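# Wrist camera demos in sim: do I keep the ones with nothing on the table?

Posted in **Learning from demonstration** · February 18, 2019 · 3 answers

Hi all, long-time reader, first time asking. I'm collecting demonstrations in simulation for a pick-and-place policy and I've gotten myself into a muddle over what counts as a usable example.

My setup: Trastow for the simulator, Ostidetti for teleop (I drive the arm with a cheap 3D mouse), and everything gets written out by a logger I put together myself in October and have been patching ever since. The policy gets the wrist camera and the joint angles and nothing else. No overhead view, no depth. I know, I know, but the real arm is going to have one wrist camera, so that's what I'm training with.

I've got 400 demos so far across a handful of furnished rooms that came with the Buchanan room pack. The task is always "go to the surface, find the mug, pick it up, put it on the tray." The mug spawns at a random spot. What I didn't think through is that the spawn code can fail quietly. If the random spot collides with something, it gives up and carries on without a mug, and the episode starts anyway. So I end up driving the arm over to a bare table, wiggling around for a bit looking for the thing, muttering, and hitting stop.

I went back through the logs and 33 of the 400 are like that. My first instinct was to delete them all. Then I started watching them and got less sure, mostly because the real robot is going to run into an empty table sooner or later and I'd like it to do something sane when it does. Right now, the policy I trained on everything closes the gripper on thin air about as often as I'd expect from a coin flip. It just goes down and grabs. Very confident!

There's a second thing bugging me, and it may be the same problem wearing a different hat. A lot of my frames have hardly any table in them. When the arm comes in near the side of the surface, I get a big flat slab of wall or cabinet filling one side of the view, and I wonder how much a small network can get out of that. One of the frames I keep going back to has both things going on at once: bare wood between me and the back wall, and that big taupe plane swallowing the whole right side. Fingers open, nothing to grab.

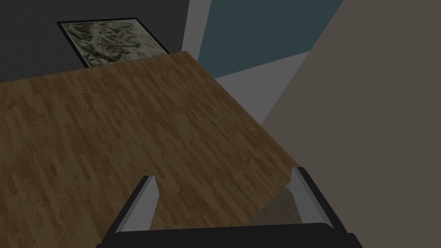

**Tags:** imitation-learning, simulation, wrist-camera, data-cleaning

So, my questions, in the order they keep me up:

- Do I throw out the no-mug episodes, keep them as they are, or relabel them somehow?
- Do frames like the one I posted hurt? Should I be steering so the camera never gets that close to a wall?
- Is the lighting too flat? Everything in this room is soft and kind of dim, and I haven't touched the defaults.
- Does it matter that I'm the only person driving? I have a habit of coming in from the right.

I can re-record if I have to, but each demo takes me a while and my wrist is not happy with me. Training is quick, at least, so I can try a few versions of the dataset if somebody tells me which ones are worth trying.

---

## Answer 1 (accepted)

I made pretty much this mistake with a drawer-opening dataset, so let me save you a weekend.

Don't delete them, but don't leave them in the way they are either. Think about what those 33 episodes are teaching. You drove over expecting a mug, hunted for it, and stopped whenever you ran out of patience. There's no consistent behavior in there to copy. One time you wiggle left, another time you go up, another time you park. If your loss is plain behavior cloning, the network averages all of that into mush, and the mug demos outnumber them so heavily that "go down and grab" wins anyway. I think that's your thin-air grabbing right there.

What I'd do is pick a rule for the empty case and then drive it the same way every single time. Mine was: go to the lookout pose, sweep once left to right, come back to the lookout pose, stay there with the gripper open. Boring, I promise, but the policy picked it up fast. I recorded 25 of those on purpose and threw the accidental ones into a separate folder, where I used them for checking and never for training. They were great for that, by the way. Accidental empties come from the spots where your own spawn code is flaky, so they're messier than anything you'd set up deliberately.

Also give the policy a way to say "I'm done." If your action space only has arm motion and gripper open/close, then staying put is a really hard thing to learn, since a stationary arm looks like every pause you ever made while thinking. I added one extra output for finished and set it in the last 10 frames of every episode, both mug and no mug. Helped more than any of the cleaning did.

On the wall question: keep those frames. Your real arm will get close to walls and cabinets, and if the policy has never seen a big blank plane on one side, it'll do something weird the first time it does. I'd only worry if the view goes completely blank for long stretches. In the frame you posted there's still plenty to go on. You've got the far edge of the wood, the corner where the two edges meet, the picture on the dark wall, the pale strip next to it. The fingers are nice and clear too, with those light inner faces, so the network can tell they're open. I'd be happy with a frame like that.

One thing I would look at is that plank texture. If all your tables have the same repeating grain, the policy may get attached to it. Swap in a plain white one and see if it still heads for the surface. Mine didn't. I was annoyed for days.

And fix the spawn code before you record anything else! Make it retry, and if it still can't place the mug, have it write that into the episode header. You want to find these by reading a field, without watching video.

> **Comment from the asker:** The finished flag makes so much sense, I feel silly. I've been counting "stops moving" as success. Going to record the deliberate empties tonight, with your sweep, and stick the retry into the spawner first.

> **Comment:** Seconding the flag. Make sure you weight it, though. It's zero for nearly the entire episode, so an unweighted loss will happily learn to never raise it.

---

## Answer 2

just randomize everything. lights, wall colors, table texture, camera angle by a few degrees. Trultau has a plugin for Trastow that does it at reset, it takes five minutes to hook up. your lighting is fine or not fine depending on the real room and you don't know the real room yet so randomize it

I wouldn't bother with the empties. filter them out and put a mug detector in front of the policy, if the detector says no mug then don't run the policy. done

> **Comment:** The detector idea works until the mug is there but out of view at the start, and with one wrist camera that'll happen a lot. You'd be stuck refusing to move.

> **Comment from the asker:** Yeah, the mug is out of view at the start in most of my episodes. I'll take the plugin though, thanks. Do you know if it re-renders demos that are already recorded, or only new ones?

> **Comment:** only new ones I think. if you saved the joint states and object poses you can replay them with different looks

---

## Answer 3

Coming at your last question, which got skipped. Yes, it matters that you always come in from the right, and it ties into your wall question more than you'd think. If your approach is always from one side, then whatever sits on that side in each room ends up in all your frames from that room. The policy can learn "big blank thing on the right means I'm nearly there." I had a policy that would slow down beside any large flat surface, mug or no mug, and it took me forever to figure out why.

Two cheap fixes. Start the arm from a random pose at reset, so that you're forced to come in from somewhere else now and then. And get one other person to drive, even for a short session. I borrowed my sister for an evening and her demos were slower, wobblier, and full of little corrections where she overshot and came back. Those corrections were gold. My own were so smooth that the policy had no idea what to do once it drifted off the path.

If you can't find anybody, do what I do now and have the software bump the arm off course by a small random amount in the middle of the episode, then recover by hand. Only train on the recovery part, and cut the bump.

About replaying, since it came up under the other answer: saved joint states replay fine in Trastow as long as you keep the physics step the same. Change the step size and the grasps start slipping. I'd replay a handful and check that the mug still ends up on the tray before you do the whole lot.

> **Comment from the asker:** I do have joint states but I only started saving object poses partway through, so over half should replay and the rest are stuck with the default look. Mixed lighting is better than none, I guess? Will post an update once I've retrained.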